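Wallpaper paste in a rental, how do I get it off painted drywall??

Posted in Walls & Ceilings
June 18, 2026

gumerham_tenant
Moving out of my place in September and trying to get ahead of it. I put up regular paste-on wallpaper in the small bedroom when I moved in (landlord said fine as long as the wall goes back to how it was). Took a strip down last night behind the door to see how bad it is. Top layer peeled in one go, nice. Then there's a thin paper backing still stuck on, and under that a sort of slick tan film that goes gummy when I wipe it.

Wall under it is eggshell paint, off white, on drywall. No primer that I know of, I just pasted right over the paint. Yeah I know.

Things I tried so far:
Hot water and a sponge. Works but slow, and goes cloudy when it dries.
White vinegar, half and half. Same but smells.
A putty knife. Gouged it. Stopped.

Wall is 13 feet on the long side if that matters. Deposit is $1,036 and I would like all of it back. Do I need to rent a steamer or is that overkill? And how do I know when the paste is really gone, becuase it looks clean wet and then it doesnt.

Daser
Skip the steamer. On drywall it's easy to soak the face paper and then you've got bubbles, which is a worse job than the one you have now. Steamers are for plaster.

What I did in two rooms:

Get the backing off first, all of it, before you worry about paste. Spray bottle, very warm water, squirt of dish soap. Wet a patch maybe an arm's length wide, go wet the next patch, come back to the first. Let it sit 13 minutes or so, set a timer, I always come back too early otherwise. Backing should slide off with a plastic scraper. If you have to push, it needs more water.

Then paste. Same spray but change the rinse bucket all the time. That cloudy look you're getting is old paste you're spreading around with the sponge. Two buckets, one soapy one plain, dump the plain one when it goes gray. I went through 22 refills on a room not much bigger than yours, no joke. Old towels on the floor, turn the breaker off for the outlets on that wall and tape over them.

The gel remover from the paint aisle is OK for the stubborn spots. Not needed for the whole wall imo. If you do use it, rinse after, it leaves its own film.

Gouge: let the wall dry a full day or two, lightweight spackle, sand, prime that spot, touch up. Save a chip of the paint to get matched. Eggshell touch ups flash pretty bad so you may end up rolling that wall corner to corner anyway. Plan for it.

drornetti77
just paint over it, oil primer. did it in my hallway and its fine

Daser
Oil primer over paste CAN hold, but only if most of the paste is off. Over thick paste it crackles. Seen it. And it's a rental, the landlord may notice the texture by the window.

gumerham_tenant
OK not painting over it. Did a test patch with the two buckets and big difference already. The paper was Ó Dubhghaill, I think, going by the label. Label says "strippable" which, sort of. 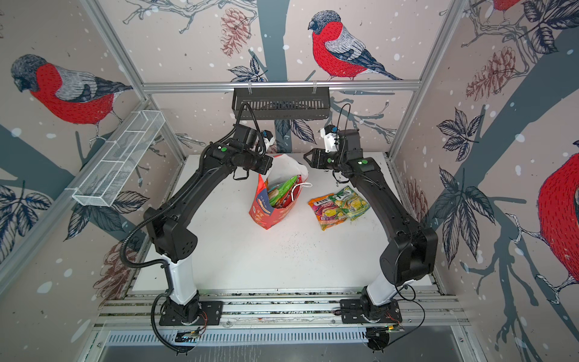 Does it matter if there's still a bit of paste left if I'm priming that wall anyway?

A faint trace is okay under an oil or shellac primer, but anything you can feel with your fingertips should come off. Run a wet hand over it, if it's slippery keep washing. Water based primer is the risky one, it can wake the paste back up and you get little cracks when it dries. Corners and right above the baseboard are where it hides.

gumerham_tenant
Good to know, had a can of the water based in my cart. Swapping it. Will do the long wall this weekend and the closet side after, that bit is only papered halfway up.

Daser
Do the closet side first. Less wall to mess up while you get the hang of how wet is wet enough. And open a window, drywall takes longer to dry than you'd think when it's humid out. Wait till it's the same color all over before you sand anything.

3 people found this helpful
Thread is open to new replies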